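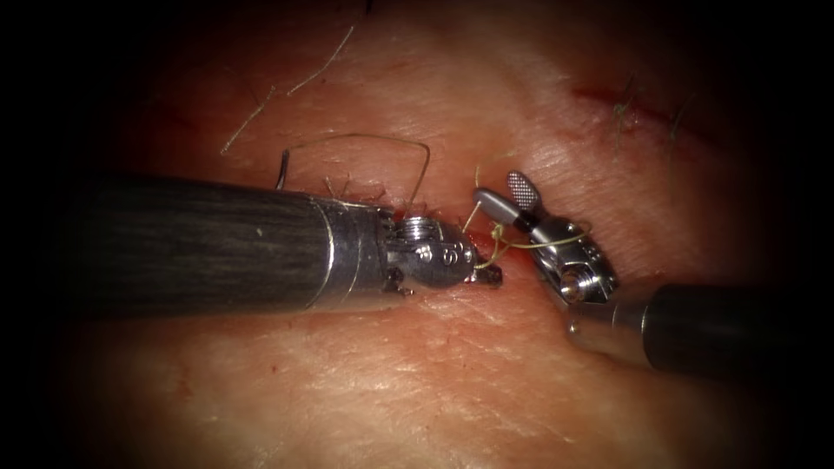

Suture loop over the pink tissue surface, both instrument tips near the middle.

Guranetti suture stills, README

Stills of thread on tissue, for people who want to look at loops and strand shape. Folder was put together in a hurry, notes are short.

What's in it
- 2000 stills, one strand visible in most
- 689 have a loop outline drawn by hand
- 74 marked "unclear", thread lost in the dark corners. keep or drop, up to you

Folders
stills/ the pictures
loops/ outlines, same name as the still
notes.txt odds and ends, read the part on Biswood first

Labels
open = strand stands up off the tissue in an arch
flat = lying on the surface
pulled = straight line, no slack
Only one label per still. If a strand is half open half flat we went with open. Not everbody agreed.

Known problems
Thin strand, dark on dark near the edges, outlines there are rough. Bright metal next to the thread throws off auto contrast, leave it alone. Creases in the tissue look like thread when you zoom out. Fortin batch has the old label names (arch, down, tight), rename before merging. Numbering skips after 1050, nothing is missing.

Changes
01/07/2021 first upload
March: Zerton batch added, six bad outlines redone, typos in lables fixed

To do
second pass on the unclear ones
split file for training and testing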